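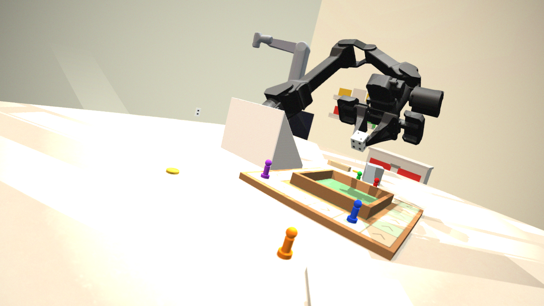 How do I reset the sign-in code for a staff account?
Open Accounts in the Grakevum console, choose the account and select Reset Code. The user sets a new code at the next sign-in.

Section 3. Locking an account after a suspected break-in

Use these steps when a staff account at your clinic may have been used by someone else. You need the Site Manager role.

1. Sign in to Grakevum and open Accounts.
2. Select the account and choose Lock. All open sessions close within 2 minutes.
3. Open the Access Log and set the start date to the last sign-in the user can confirm.
4. Choose Export and save the file to a drive outside the clinic network.
5. Go to Judik Backup and select Pause Overwrite.

CAUTION: Do not delete the account. Deleting it also removes its entries from the Access Log.

Note: If the console shows message 842, the log is still being written. Wait for the message to clear and repeat step 4.

Unlocking the account

1. Reset the code.
2. Turn on two-step sign-in under Security.
3. Choose Unlock and enter a reason.

The account locks again after 3 failed attempts. Patient records opened during the period are listed under Reports, Record Views.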